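Submission rules for the Sastik poetry anthology

Question
Posted by Vandana Prajapati

I wish to submit poems to the Sastik anthology, issued by Nornix Press. The guidelines permit 400 lines in total and require a biographical note. Two of my poems appeared in the Wasmont college magazine in December. Are they considered previously published? May the note list awards from outside the country?
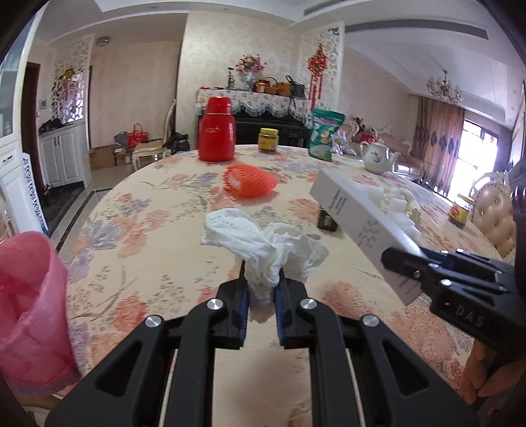 I would also appreciate guidance on whether the note should be written in the third person.

Answer 1
Poems printed in a college magazine are generally treated as previously published. Contributors should name the magazine and the month in the cover letter. Foreign awards may be listed. The third person is customary.

Answer 2
third person yes. mine was too long and they trimmed it

Answer 3
Posted by Rathore

Please consult section 26 of the guidelines. Work that appeared in a print run below 1,000 copies remains eligible, provided that the author holds the rights. The editor of the magazine can confirm the number in writing.

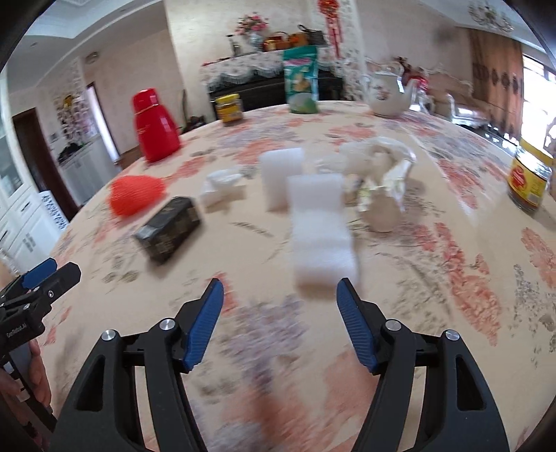 Foam blocks on a flowered tablecloth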